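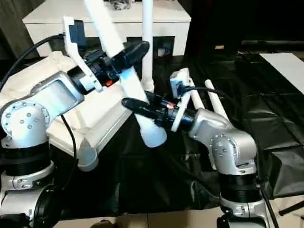 Resetting the two-arm cell between table assembly runs

This page covers the Orkex pair when it is set up for the Vellby table. Do the steps in order. The whole reset takes 7 minutes once you know it.

1. Put both arms in hold and wait for the status light to go steady.

2. Check the clamp collar at the bottom of each arm. Tighten any loose screw with the short hex key, then mark the log.

3. Follow each camera cable from the bracket back to the base. It needs enough slack for a full turn of the wrist. A cable that pulls tight at the end of a turn will shift the camera, and the calibration goes with it.

4. Wipe the gripper fingers with a dry cloth. No solvent — it leaves a film and the legs slip.

5. Lay the tabletop on the black sheet, underside up. Place the loose legs side by side, clear of both bases.

6. Load program 226. Run the two-handed grip test with one leg: left gripper at the middle, right gripper lower down, near the flared collar. Hold for 3 seconds.

If the leg twists during the hold, the grip widths do not match. Open the Hurudach panel, set both to 103, and repeat step 6. If it still twists, replace the finger pads as a pair.

Creases in the sheet can be left alone unless a leg rolls on them.

Last revised November 19, 2021, Usa Nakpan. Pad part numbers are on the Boström parts list.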